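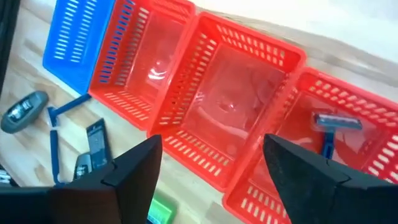 Tevusano

Comar gripper fingers, 2 months in. Bought the pair for small-item sorting into plastic baskets, razors mostly. Grip is fine. Slim handles ok, flat stuff slower to set up. Budget note: the fingers were the cheap part!! Mount plate came to $90 extra and wasnt on the quote. Shipping took 13 days. Get a spare set in the same order, we didnt and paid freight twice. Looked at Komov too, nicer manual, longer lead time. Would buy agian. 4 stars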